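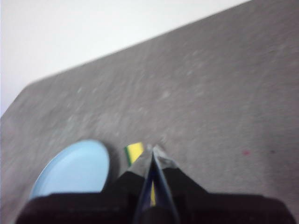 Dish Night

The sponge was the hard part. Everyone in the shop had an opinion about the sponge.

"It's too soft," said the woman who ran the front counter. She had come back to the workroom with her coat already on, and she'd been about to leave for twenty minutes. "It squishes. How is the poor thing supposed to know when it's got hold of it?"

"It feels the squish," I said.

"Does it?"

"It sort of feels the squish."

I had been at Fliria for one winter and most of a second, and I still got excited every single time the arm woke up. The motors gave a small hum, the fingers opened and closed once as if trying on a pair of gloves, and then it went looking for something to do. We fixed kitchen appliances in the front of the building. In the back we were trying to teach an arm to do the dishes, and I would have slept back there if the landlord had let me.

Jarkow was what we called the program. It was named after the town my boss grew up in, where (she said) every kitchen had a grandmother in it and no grandmother had ever let a dish sit overnight. That was the standard. A dish must not sit overnight.

We were not close to the standard.

The clipboard on the wall had the tries written down, 548 of them on the sponge alone. You could read it like a diary. Dropped. Dropped. Picked up, threw. Picked up, held, would not let go. That last one had gone on so long that my boss ate her lunch next to it. Then, somewhere in the fall, there was a line in her square handwriting that said only "Yes!!" and after it another forty drops in a row.

"Go on, then," said the counter woman. "Show me one and I'll catch the next bus."

I started it. The arm swung out over the table and came down fast, faster than she expected, and she took a step back and laughed at herself. It stopped with its fingertips low and close together. It thought. I know it doesn't think, or I know that I don't know what to call it, but there is a wait, and in that wait you lean forward. You can't help it. She was leaning too, with her bag sliding off her shoulder.

The fingers opened. They shifted to the left, went down, and closed on the sponge by one corner.

"Oh, that's a terrible grip," she said.

"Give it a second."

It lifted. The sponge hung there like a kitten picked up by the wrong part, drooping, and I was sure it would fall. It didn't fall. The arm carried it across, set it down, opened up, and came at it again from the other side, and this time it had the sponge right across the middle.

"Did you tell it to do that?"

"No," I said, and I could hear how high my voice had gone. "No! I mean, we've shown it. We've shown it people fixing a bad grip. But I didn't tell it to do it now."

She put her bag down on a stool. The bus, I guessed, was going to go without her.

My boss came in with two bowls of soup from Hayat, the place on the corner, and stopped in the doorway. She could always tell from the doorway.

"It regripped," I said.

"It did not."

"It did," said the counter woman. "I saw it. It had it by the ear and it put it down and got it properly."

My boss handed me both bowls so she could go and look at the clipboard. She didn't write anything. She just read the last page over again, with her finger on the paper.

So of course we had to go for the whole thing. Sponge, plate, rinse, rack. We had never gotten past the plate. Out at Vunon, across the river, they had an arm that could fold towels, and we had all watched the video more times than was good for us. It folded beautifully. It folded a towel the way a hotel would. But somebody always had to lay the towel flat first, and my boss used to say that laying it flat was the chore. Folding was the fun bit at the end.

I think about that a lot. People ask me at parties whether a machine can do the housework yet, and they want a yes or a no, and what I want to tell them is that housework is full of little jobs hiding inside the big ones. Finding the lid. Turning the cup over. Seeing that a bowl still has rice stuck to it and knowing that rice needs to soak. I wash my own dishes at home now in a kind of amazement. Look at me go! I can pick up a wet fork in the dark.

The arm got the sponge to the plate. It pressed too hard and the plate skated away from it, and all three of us made the same noise. It followed. It pressed again, softer, with the plate up against the edge of the tray, and began to rub in small circles.

"It's only doing the middle," said the counter woman.

"My son only does the middle," said my boss.

It did only do the middle. There was a smear of tomato along the rim that it passed again and again, cheerful as anything, and never touched. Then came the rinse, where it held the plate under the tap at an angle that sent water up my sleeve. Then the rack. The rack has slots, and the slots are narrow, and I had stopped breathing by then. The plate tapped one wire, and tapped the next one over, and tapped the first again.

It went in.

The whole business had taken 43 minutes. The plate was not clean. I want to be fair about this — you would not have eaten off that plate. My boss picked it out of the rack and turned it to the light, tomato and all, and she had the look people have when they're handed somebody's new baby.

"One plate," said the counter woman. She had eaten most of my soup. "How long for a whole dinner's worth?"

"Longer than a dinner," I said.

"But it'll do one."

"It did one."

She thought that over, and then she took her coat off and hung it on the hook by the door. "Put the cup in next," she said. "The one with the handle. I want to see what it does about the handle."

My boss was already writing. She wrote Tue 12 November at the top of a clean sheet, and under it "plate, in rack," and under that, smaller, "rim still dirty." Then she went to find the cup.

I squeezed out the sponge and put it back where it had started. Out front the phone was ringing, somebody's dryer probably, and for once we let it ring. The motors hummed. The fingers opened and closed, one time, and the arm began to come around.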